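Lecture 2: Wrist views and chunked action prediction

Setup. The Drisance set holds 967 teleoperated episodes of table setting, recorded at Hedarcombe. Each episode pairs a wrist view with joint positions and gripper width. We hold out 57 episodes for evaluation and train on the rest.

Method. The policy maps the current wrist view and arm state to a chunk of future actions. Let k be the chunk length. At k = 1 this is plain behavior cloning, and small errors compound at every step. With larger k the policy commits to a short motion and makes fewer decisions per episode. Overlapping chunks are averaged with exponential weights – older predictions count more.

Training. L1 loss on joint targets, 200 epochs, no depth input. The image encoder is shared across tasks.

Result to remember. Abbasi scores (see reading) rise with k, then fall once the chunk outlasts the useful part of the view. The drop is steepest where two objects are close in color. An encoder that leans on hue places the edge between them poorly, and the grasp target drifts. Color jitter in training recovers part of the loss.

For discussion: which cues other than hue separate a cup from the plate under it? Consider rim shading, cast shadow and parallax as the wrist moves.

Contact: Babar Mirani, Rurnotstead Robotics Teaching Group | Back to top
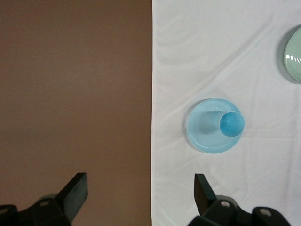 Fig. 1. Wrist view: blue cup on a light blue plate, gripper open.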